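# Planning the money for a kitchen robot arm

Tips collected by Valentyna Mykhailiuk for the Bulura shared kitchen notes. Add yours at the bottom of the list.

Most people who ask us about a table arm start with the price of the arm. Start with the table. Write down what will be on it during a normal job, measure the space that is left, and only then look at catalogs.

## Before you ask for a quote

1. List the objects you want handled, by name. "Kitchen items" is too vague for a seller to price. A full bottle of ketchup, a shallow bowl and a plate lying flat are three different problems for a gripper.
2. Lay the objects out at working distance and check that the arm can get to the far ones without passing over the tall ones. A toaster oven eats up a lot of a small table, and its door and knobs need clear space in front.

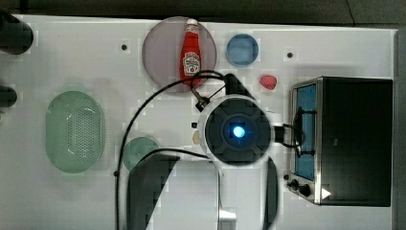
3. Ask for the reach with the gripper on. Two of the quotes we got gave the reach to the wrist only.
4. Ask what the lifting limit is with the arm stretched out. The number on the front page of the brochure is usually the best case.
5. Get the price of a spare set of fingers in writing.

## What we forgot to budget for

Our first budget had one line for the arm and one for delivery. Ihor Hrytsenko redid it and the second version ran to 14 lines. The ones we had missed:

- Mounting. Bolts, a plate, and someone to drill the table if it has no holes.
- Cables. Buy them longer than you think. A cable has to follow the wrist through its whole travel - measure with the arm at full stretch, then add slack.
- Practice objects. Toy food is cheap, doesn't spoil and can be dropped all day. Buy a mix of round, flat and lumpy.
- A second gripper, if the first one is going to touch anything sticky.
- Cleaning time. Put it down as hours, even if you don't pay for them.

Mansa Appiah adds that cups are worth having in more than one size. A wide one and a narrow one will show you very early whether the gripper opens far enough. 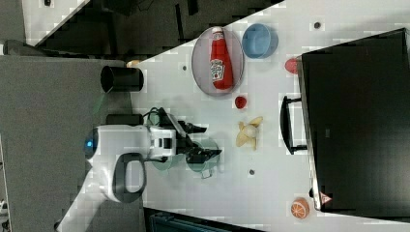 **Is it worth buying a used arm?**

Used is fine if the seller will power it up in front of you and the maker still sells the fingers and cables. We looked at a used Hallis and passed on it when we found the gripper parts had been dropped from the list.

## Renting first

Mohit Mittal rented a Malaneo unit for 29 days before his group bought anything. The rent came to roughly $400 after the deposit was returned, and he says it was well spent. They learned that they wanted a shorter arm than the one they had picked out.

If you rent:

- Have the table cleared and the objects ready before the unit comes. The clock starts at delivery.
- Try the awkward shapes on the first morning. Smooth, even things tell you very little. Something knobby, the size of a garlic bulb, tells you a lot more.
- Keep a sheet by the table with the object, the grip and what went wrong.
- Ask if the rent counts toward the purchase.
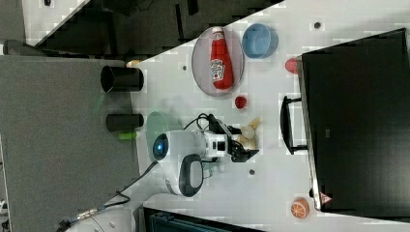
*Page last changed: July, by V. Mykhailiuk (rental section added)*

## Fitting it around an oven

Leave the oven door its full swing, plus a hand's width. A handle that sticks out over the table is easy to forget when you draw the plan from above, so draw it in. Yevdokiia Dmytriv cuts the shapes out of cardboard and moves them around on the real table, which costs nothing and takes half an hour.

Put breakable things last on the test list. For mugs, start with a cheap one you won't miss and run the arm at its slow setting. Speed is what most sellers want to talk about
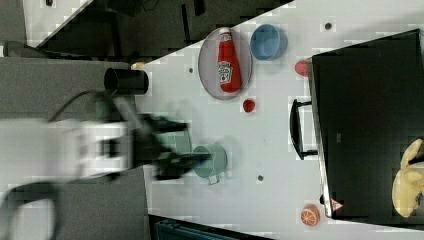

and it was the thing we ended up paying too much for. The Bandara model we compared came in two speed grades, with a big jump in price between them. For setting a table or moving a mug, the slower grade would have done the job. Spend the difference on the service plan, and check whether the plan covers travel or only parts.

Keep the box and the packing foam. Return shipping without them was quoted to us as a separate charge.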